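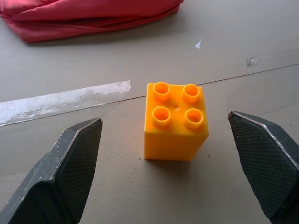 One of the tall yellow-orange four-stud bricks from the Grelora chunky set.

Grelora Big Builders, reviewed: a lot of box for a plain brick

I have a low opinion of toddler bricks sold on the strength of the tub they come in. So when the Grelora set kept turning up in recommendations from other parents, with the word "premium" attached to it nearly every time, I bought one with my own money in August and let two kids loose on it. It has been in daily use ever since, apart from one week when it lived in the trunk of the car.

First, the brick. The one I keep reaching for when I want to explain the set is the tall square one, four studs on top in a two-by-two grid, a bit taller than you expect a brick like this to be. The studs are hollow, with a raised rim around each. The color is a strong yellow leaning toward orange, and the front is glossy. Down inside the studs the orange gets deeper, and I like the look of that more than I'd planned to. There is also a little round dimple in the middle of the top from the molding, and it sits slightly off center. It makes no difference to anything. I mention it because the box talks about "precision finish" on three of its four sides.

The upright edges are softly rounded, a real point in its favor. I have stepped on one of these barefoot at 5 in the morning and said only one word.

Now the grip, the part everyone raves about. Grelora says the bricks "click and stay." Mine click. Staying depends on which two you picked up. Most pairs hold well enough to carry a short tower across the room. A few are so loose that the top brick slides off if you tip it, and a couple are so tight that my younger one hands them to me with a look. I tried the obvious things, swapping them around, washing them in warm water, and the loose ones are still loose. For comparison, the Corosen bricks we had before were duller to look at and a little ugly in the studs, but every one of them fit the same as the next.

The height of the tall brick is a mixed blessing too. A tower gets impressive fast, and a two-year-old loves that. It also gets wobbly fast. On a hard flat table it stands up straight with no trouble. On our rug it leans, and anything built on top leans with it. If your kids build on carpet, you'll want the flat base plate, which is sold separately. Of course it is.

About that gloss. It shows fingerprints, jam and whatever else is on a toddler's hands by lunchtime. It wipes clean in a second with a damp cloth, except for the insides of the studs, where crumbs settle in and make themselves at home. I ended up using an old toothbrush. The Umali set my sister's kids have has solid studs, and I have never once seen her cleaning them out with anything.

Will it work with other brands? The listing says "compatible with leading toddler bricks." With our old Corosen pieces I'd call it a maybe. Grelora on top of Corosen is fine. The other way around took more push than a small child has.

Shipping was from the Flutville warehouse and came on a Thursday, a day early, box dented, contents fine. The storage tub cracked at the handle within the month. I wrote to customer service and got a polite reply asking for a photo, then nothing. The listing has 394 reviews, most of them five stars, and a good number seem to have been written the day the thing arrived.

So, is it bad? No. The color has held up and the kids do choose these over the other bin. But it's priced like the best set on the shelf, and with the uneven fit I can't call it that. If it drops to a sale price, get the small box and skip the tub. At full price I'd look at the plainer sets first.

Pros: rounded edges, strong color, tall pieces make quick towers
Cons: uneven grip, hollow studs collect crumbs, flimsy tub, base plate costs extra
Rating: 2.5 out of 5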